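Workshop tips: recording demonstrations
Joditz bench notes, Dineo Steyn

Fix the camera before the first take and leave it alone until the last. 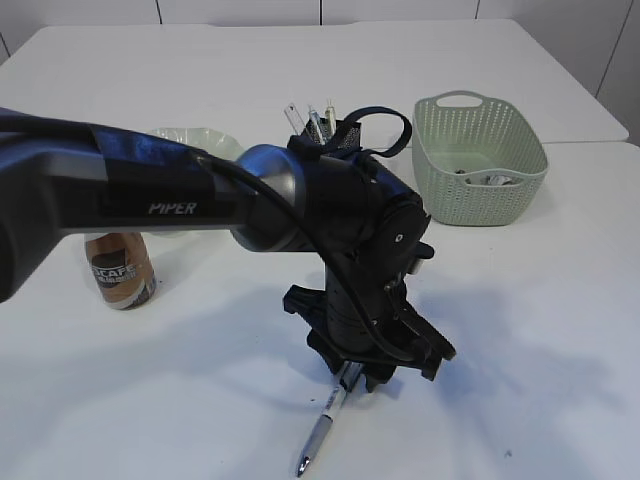
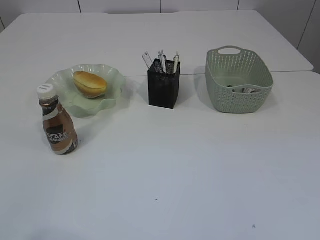

Discard a take only for a recording fault. A clumsy grasp that recovers is usable data. Vary the start position of the target between takes; a marker pen lying diagonally on the table needs a different wrist angle from one lying square. Write the task sentence first, then record. Our set stands at 633 takes, all with task sentences.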